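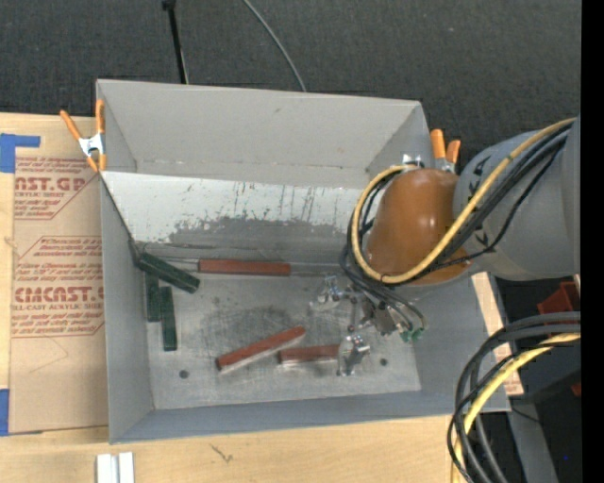
Un bac en métal gris, posé sur une table en bois clair.

Bon, je vous le dis tout de suite parce que je ne tiens plus : le club de figurines de Plarnville lance son concours de peinture en mars, et cette fois je m'inscris ! Trois ans que je regarde les autres passer avec leurs petits socles vernis, ça suffit.

C'est Eun-ji Lim qui s'occupe de tout, comme l'an dernier, et elle a revu le règlement (il tenait sur un ticket de caisse, il fait maintenant deux pages, on progresse). Trois catégories : figurine seule, unité complète et diorama. Pour l'unité, il faut au moins 7 figurines, toutes peintes par la même personne. Et oui, elle a bien insisté là-dessus, après la fameuse histoire des lanciers peints en famille...

Côté jury, Joon-young Han revient, et il sera rejoint par Heiðrún Arnardóttir, que j'avais vue à Brovcombe faire une démonstration de glacis sur une cape rouge. J'en étais sortie complètement découragée, puis j'ai racheté trois pinceaux dans la foulée. Elle animera aussi un petit atelier le matin du concours, à partir de 10 heures, sur les visages et les yeux. Il n'y a que 8 places, alors écrivez vite au club, je sais déjà que deux sont parties (dont la mienne, pardon).

L'inscription au concours coûte 7 euros, l'atelier est compris pour les membres. La salle ouvre à 9 heures pour le dépôt des pièces et les vitrines ferment à midi pile. Après, on peut toujours exposer mais on n'est plus noté. Prévoyez une boîte rigide pour le transport, et collez votre nom sous le socle, pas dessus !

Le premier prix de chaque catégorie repart avec un coffret de peintures Cakaditz, et le public votera pour son coup de cœur dans l'après-midi. L'an dernier il y avait eu 288 bulletins, et Ji-hoon Kong l'avait emporté avec son marais et ses hérons. Il remet ça avec un port, paraît-il.

Moi, j'en suis à la sous-couche. Les inscriptions restent ouvertes jusqu'à la fin février, à l'accueil du club ou par courriel.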